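Print this page
E-mail this page

Notebook, Juneo project, paper sample storage
Tuesday, started after lunch

Girish Mishra wants the loose paper samples off the open shelf before the heating comes on for the season. Last winter the sheets on the top shelf curled and we had to flatten them under the Bidora catalogs for a week. Plan is to put everything in the zip bags that came from Yip, one bag per lot, and file the bags flat in the gray drawers.

Starting point: 586 sheets by the lot list, in 17 lots. I didn't check the list against the shelf, I took it as written. Lots vary a lot in size. The thinnest is a few sheets and the thickest is most of an inch when squared up.

Tried two ways of loading a bag before settling on one. First was holding the bag upright by the seal and dropping the sheets in. Works for three or four sheets. With a thicker lot the bottom of the bag folds under, the corners catch, and the front sheet comes out with a dog-ear. Lost one sheet from lot 3 that way. It's marked in the list as damaged, and I kept it for testing pens.
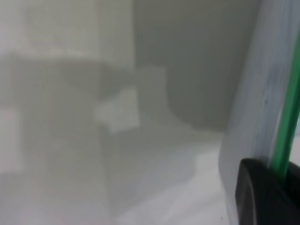 Second way was laying the bag flat on the table and sliding the stack in. Slower to set up but the corners stay square. I used this for the rest of the day. The film clings to itself when a bag is new, so the mouth needs opening all the way across and not only in the middle. Running a ruler inside the bag once before loading helps. A steel ruler is too sharp at the ends, use the plastic one from the second drawer.

Static is the other nuisance. The top sheet grabs the film halfway in and the rest of the stack keeps going, so you get a step at the leading edge. Putting a piece of card on top of the stack and pulling it out afterward fixed this most of the time. Lok-yiu Mok says wiping the table with a barely damp cloth first does the same job. I tried it on two lots and couldn't tell a difference either way, but the room was not very dry today.

Sequence I ended up with:

1. Square the stack on the table, long side first, then short side. Check for clips and sticky notes. Lot 9 had a staple in it.

2. Write the lot number on a slip in pencil. Slip goes behind the last sheet. Don't put it on top, it leaves a dent.

3. Lay an empty bag flat on a clear bit of table with the green zipper away from you. Smooth it from the middle outward. Hold the top at both ends of the seal while you straighten it, otherwise the whole thing skates around. 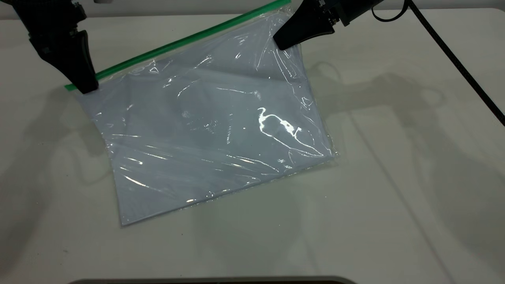
4. Open the seal all the way, run the ruler through, slide the stack in with the card on top. Stop when the front edge touches the far end. Pull the card out.

5. Press the air out from the closed end toward the zipper with a flat hand. Leave a little room. If you press too hard the film grips the top sheet and you can see the lines later.

6. Close the seal and look along it at a low angle for gaps. Two of mine were open at the corner and I only caught them when I went to file them. A finished bag should lie flat with the paper square inside it. Some slack film along an edge is fine, leave it alone. 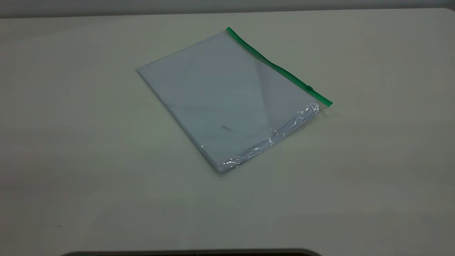
Things to sort out

The bags are a bit bigger than they need to be for the small lots. Drosura lists a smaller size but the minimum order is more than we'd use in years. Could fold the spare film under and put a bit of paper tape on it. Not keen, tape always creeps.

Thick lots: anything over half an inch strains the seal. I split lots 12 and 14 into two bags each and marked the slips A and B. Girish to say if he's happy with that or wants them boxed.

Marks on the bags. A few have scuffs or specks and it is hard to tell from outside if they are on the plastic or the sheet. I went over the ones I noticed with a dry cloth. Anything that stays put should be looked at with the bag open before it goes in the drawer.

Drawer space: top gray drawer takes 32 bags of the thin sort, fewer of the thick. Need to clear the old envelopes out of the second one.

Left on the shelf at the end of the day: the oversize sheets, which won't fit any of this, and the tracing paper. Lok-yiu has the key to the flat file and will bring it in tomorrow.

Print this page
E-mail this page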